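Subject: Re: [utent-users] Lost records after merging two label sets

On the export question from last month, I have now had time to test it properly, so I will answer the points in the quoted message in order.

> We keep paper records for the archive in Utent and print the
> finding labels from Florker. After merging two label sets I lost
> every record whose shelf code ended in a zero. The count before
> the merge was right. The count after was short by 20. Is this the
> merge, or is it the export? I would like to know before I run the
> second half of the collection through the same steps.

It is the export. The merge compares shelf codes as text and keeps trailing zeros. Florker, when it writes the intermediate file, decides the type of each column from the first 100 rows. If every code in those rows looks like a decimal number, the whole column is written as a number. A code of 14.30 goes out as 14.3. If 14.3 already exists, Utent treats the second one as a duplicate on import and drops it without a warning. That fits the symptom: only codes ending in zero are affected, and only where the shorter form is also in use.

To confirm it, open the intermediate file in a text editor. A spreadsheet will apply its own number rules when it loads the file and hide the problem, or add a second one.

There are 2 ways to prevent it.

The first is to set the column type by hand. In the Florker export settings, choose the shelf code column and change the type from "detect" to "text". The setting is stored per label set, so it has to be changed in both sets before the merge. Changing it afterward has no effect on the merged set, which takes its settings from whichever set was opened first.

The second is to put a letter prefix on every code. This is what I do. A code such as B14.30 can't be read as a number by any program in the chain, including the ones that get added later. The cost is reprinting the labels.

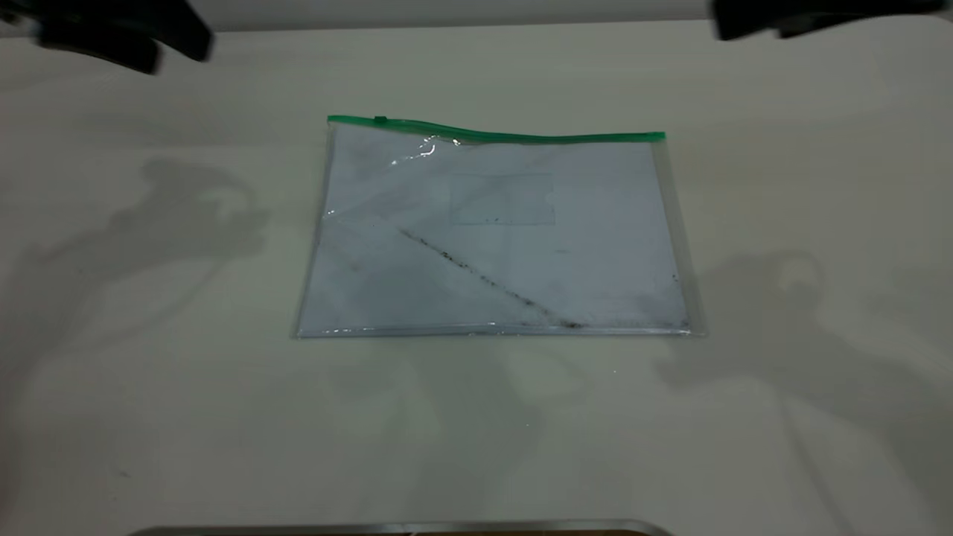
A reply from Aidoo came in off-list and asked for it to be passed on here: the prefix works, but the sort order changes if only part of the collection has it, and shelf lists printed during the changeover will show the old codes in one block and the prefixed ones in another. I agree. Change all of the codes in one pass, or leave them alone until there is time to do so.

For the records that have already been dropped, the order of steps matters.

1. Do not import again on top of the damaged set. Utent will match on the shortened code and may overwrite the surviving record with the fields of the missing one.

2. Restore the two original label sets from before the merge. If there is no backup, the Florker undo file holds the last 20 operations. It is cleared when the program is updated, so copy it elsewhere first.

3. Set the column type to text in both sets.

4. Merge, export, and check the intermediate file for codes ending in zero.

5. Import into an empty Utent collection and compare the count with the original.

6. Only then replace the damaged collection.

Step 5 can be slow on older machines. The duplicate check runs once per row and the index is not built until the import has finished. Turning off "check while reading" helps, but the duplicate report is then written to the log file and does not appear on screen.

Two related points. Leading zeros are lost in the same way, and the same fix applies. Dates are not affected, because Florker writes them in a fixed format whatever the detection step decides. I had expected otherwise and tested it with a set made up mostly of year-only entries. They came through unchanged.

The Grurari plug-in has its own export routine and does not go through column detection at all. Anyone exporting from there can ignore everything above except the note on spreadsheets. I have not tested it with merged sets in the current release.

I filed a report asking for a warning when the import drops a duplicate. It was marked as accepted in September, with no target version given. Until that changes, compare the counts after every import.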